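27th June

Mail came at 11:40, early for Ernville, and with it a letter from the post office saying delivery to our side of the street is "under review" on account of an animal. The animal is Hayat, who weighs less than my winter coat and has never bitten anything that wasn't buttered. She does bark. She barks at the mail slot the way my uncle used to bark at the evening news, with full commitment and no hope of changing anything.

Povilas Rimkutė has carried our route for as long as I've lived here, and he was decent about it. He stood on the walk with his bag turned around to the front, like a shield, and told me it wasn't his idea. Somebody two doors up had complained that her dog was being blamed for my dog. I said I'd had no idea there was a ranking. He said there was a form.

I called the number. It rang through to Ernerano, where a recording told me my call mattered, and then a woman with a head cold asked whether the dog was "secured during delivery hours." I asked what the delivery hours were. She said those vary. I wrote that down on the back of the letter and underlined it.

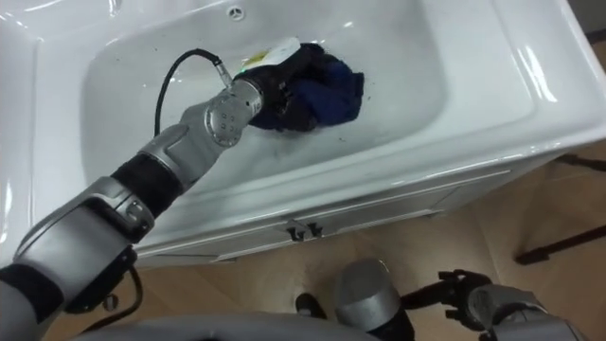

Ghazala came by at lunch with the leftover rice and a great deal of advice. Her view is that I should put a box out at the curb and be done with it. A box at the curb with a post costs 245 at the hardware store, before the concrete, and I'd have to dig. I am not a digger. She also pointed out that nearly 100 percent of what I get is catalogs, which was unkind and about right. Since January I've had 5 real letters, and one of those was this one.

Daniyal thinks the baby gate will do. We still have it from when the twins were small, behind the water heater, missing one rubber foot. He put it across the hall before supper and Hayat studied it a minute and went around through the kitchen. So now there's the gate and also a chair.

Tried the treat idea. You leave biscuits in a tin by the step and the carrier tosses one in, and the dog comes to love the carrier. Povilas says he'll try it if I buy the biscuits, and that Shagufta Jatoi's terrier on Ekomlow has put on so much weight this way it can't be bothered to get up anymore. That counts as a success, apparently.

Form is due back in two weeks. Need a stamp.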